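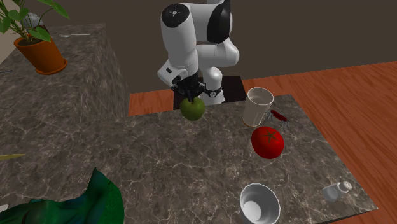
図4-1 Drunodsideシーンで緑のリンゴをつかんだアーム。右手前の卓上にはカップ、トマト、多機能ナイフなど

## 4. コントローラーを差し替えて把持を比べる

前の章までで、Urnlowの起動とシーンの読み込みはひととおり済んでいるかと思います。お疲れさまでした。いよいよ本章では、同じアーム、同じグリッパーのまま、コントローラーだけをNoleroとVukčevićのあいだで切り替えて、リンゴのつかみ方がどう変わるかを見ていきます。少し長い章ですが、お茶でも用意して、気楽に進めてください。

最初の一回は、設定値をあまりいじらず、書いてあるとおりに通してみることをおすすめします。あれこれ変えたくなる気持ちはとてもよくわかるのですが(私たちもいつもそうです)、基準になる記録がひとつ手元にあると、あとの比較がぐっと楽になります。

### 4.1 準備

1. Urnlowを起動し、シーン一覧から「Drunodside」を選びます。読み込みが終わるまで、画面左下の表示が「待機」に変わるのをお待ちください。
2. 「対象物」タブを開き、把持対象を緑のリンゴに設定します。ほかの物は障害物として扱われますので、チェックを外さず、そのまま残しておいてください。
3. 「乱数」の欄に 1666 と入力します。画面上では桁区切りがついて 1,666 と表示されますが、同じ値です。
4. 「上限ステップ」に 3,000 を入れます。ここに達すると、つかめていてもいなくても試行は打ち切られます。
5. 「初期姿勢に戻す」を押し、アームが静止したら「配置を保存」を押します。

> **注記** 配置の保存は忘れやすいところです。保存せずに進むと、コントローラーを切り替えたときに物の位置が引き直され、せっかくの比較がやり直しになってしまいます。切り替える前に、保存名がタイトル欄に出ているかどうか、ひと目だけ確かめてください。

### 4.2 Noleroで動かす

Noleroは位置を基準にしたコントローラーです。目標の姿勢へまっすぐ向かっていくので動きが読みやすく、はじめての方にはこちらから試していただくのがよいでしょう。

1. 「制御」タブで「Nolero」を選び、「適用」を押します。
2. 「指の閉じ幅」は自動のままにします。
3. 「接近方向」を「上から」にします。斜めからの接近も選べますが、背の高いカップのそばでは手首が当たりやすくなりますので、まずは上からでお試しください。
4. 「一回実行」を押し、指が閉じるところまで見守ります。
5. 「接触」の表示が左右とも緑になったら、「持ち上げ」を押します。片方だけ緑のときは持ち上げずに「開く」を押し、手順3からやり直してください。
6. 結果に名前をつけて保存します。「nolero_01」のような簡単な名前で十分です。

> **注意** 「持ち上げ」の途中でコントローラーを切り替えないでください。目標値が一瞬で入れ替わるため、アームが大きく跳ね、対象物が飛んでいくことがあります。シミュレーションの中のことですから何も壊れはしませんが、その回の記録は使えなくなります。

つかむ位置についても、少しだけお話しさせてください。リンゴのような丸い物は、指先が上に寄りすぎると、閉じるにつれて下へ逃げようとします。かといって深く入れすぎると、今度は指先が天板に触れてしまいます。「高さ補正」のつまみを一目盛りずつ動かして、左右の接触がそろって出るところを探してみてください。地味な作業ですけれど、慣れてくると案外楽しいものです。

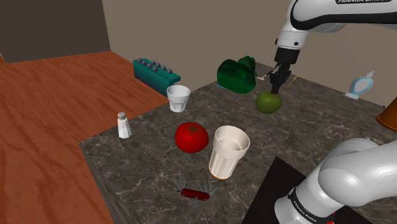

**コントローラーを切り替えるたびに、Urnlowを再起動する必要がありますか。**

再起動は不要です。アームを初期姿勢に戻してから「制御」タブで選び直し、「適用」を押せば切り替わります。

### 4.3 Vukčevićで動かす

Vukčevićは力を基準にしたコントローラーで、触れたあとの押し加減を自分で調整しながら指を閉じていきます。そのぶん設定する項目が増えますので、次の順番でゆっくりお進みください。

1. 4.1で保存した配置を「配置を開く」から呼び出します。
2. 「制御」タブで「Vukčević」を選び、「適用」を押します。
3. 「把持力」を 12 に設定します。初期値のままでも動きますが、本書の説明はすべてこの値を前提にしています。
4. 「ならし」を「中」にします。「弱」では指が細かく震えることがあり、「強」では閉じ終わるまでにずいぶん時間がかかります。
5. 「接近方向」と「高さ補正」を、Noleroのときと同じ値にそろえます。
6. 「一回実行」を押し、左右の接触を確認してから「持ち上げ」を押します。
7. 結果を保存します。

> **注記** 接触の表示が緑と灰色を行ったり来たりするときは、把持力を上げる前に、ならしの設定を見直してみてください。力を強くすると表示は落ち着くものの、対象物が指のあいだで回ってしまうことがよくあります。

### 4.4 まとめて実行し、結果を並べる

一回ずつの動きに納得がいったら、連続実行に移りましょう。

1. 「連続」タブを開き、回数を 100 にします。
2. 「配置を毎回ずらす」にチェックを入れます。両方のコントローラーで同じずれ方になるよう、乱数の値は準備のときのままにしておいてください。
3. Noleroで実行し、終わったら保存します。
4. Vukčevićに切り替えて、もう一度実行し、同じように保存します。
5. 「比較」画面で二つの結果を開きます。

比較画面では、成功した割合のほかに、閉じ始めてから両指が触れるまでの時間と、持ち上げたあとの対象物の傾きも並べて見られます。割合だけで決めてしまわず、できれば失敗した回の再生もいくつか眺めてみてください。隣の物に指が当たって失敗したのか、つかんだあとに滑ったのかで、直すところがまるで違ってきます。前者なら接近方向を、後者なら高さ補正か把持力を、ひとつずつ変えて試すのが近道です。

> **注意** 連続実行中に視点を動かしても結果には影響しませんが、対象物をマウスでつまむと、その回から先の配置がすべて変わります。つい触ってしまう方は、「表示」メニューの「操作を固定」を入れておくと安心です。

カメラの視点を増やして記録したい場合は、連続実行を始める前に「視点」タブで追加しておきます。実行が始まってから足した視点は、次の回からではなく、次の連続実行から有効になります。視点の追加方法は5章で説明しています。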